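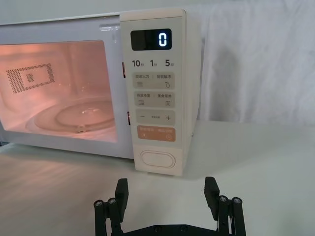 3.2 Collecting the microwave episodes

I ran most of the microwave collection myself, so let me tell you how it went. We wanted 1000 episodes of everyday kitchen skills from the Imville bench, and the microwave got 300 of them - more than any other appliance, and I'd give it even more if I were starting over. It's a great little test object! You have a door, a release button, a touch panel and a turntable all packed into one box, and each one asks for a different kind of contact.

Every episode starts with the microwave somewhere on the white table and the gripper open. I'd read the instruction off the Rajput task sheet ("open the door", "add one minute", "put the bowl on the plate", and so on), drive the arm by hand through the leader device, and stop recording as soon as the goal was met or I'd clearly blown it. We kept the blown ones too, with a failure tag, and Section 5 gets into what they were good for.

Figure 4 is a wrist view from this part of the set. The white-blue digit on the display reads 0, and the oval door-release button sits at the bottom of the control panel, with both gripper fingers in view. We liked having the fingers in view all the time because the policy can then learn where they are relative to the button straight from pixels, and we never had to hand it a calibrated camera pose.

Figure 4. Wrist-camera view from the microwave subset, with the oven's cavity lit and the gripper open.

The labels took some thought. The panel is printed in Chinese, with time keys for ten seconds, one minute and five minutes in a row under the display, and my first batch of instructions was in English only. Ingegerd Sundqvist went through the whole lot in April and added a second line for each episode that quotes the key as printed, so "press the one-minute key" also exists as "press 1分". That gave us 2 instructions per episode for the price of one (well, for the price of a lot of Ingegerd's evenings). We train on a random pick of the two.

Touch keys were the hardest part for me as an operator. There's no click to feel through the leader, so I kept pushing too long, and the early episodes have these awful long presses in them. I ended up watching the display and backing off the moment the number changed. If you're planning something similar, please practice this before you hit record! We trimmed the worst of the long presses with the Muvivov editor, and left the rest alone.

We also moved the oven between episodes, a small turn or a slide to one side, never so far that the arm couldn't reach the button. The cloth backdrop stayed up for 600 episodes of the full set and came down for the others, which were recorded in the Tarkorance kitchen with all its usual clutter. I had expected the cloth episodes to be too clean to help much. They turned out to be the ones we leaned on for the first round of training, and the cluttered ones went in afterward, as described in Section 4.1.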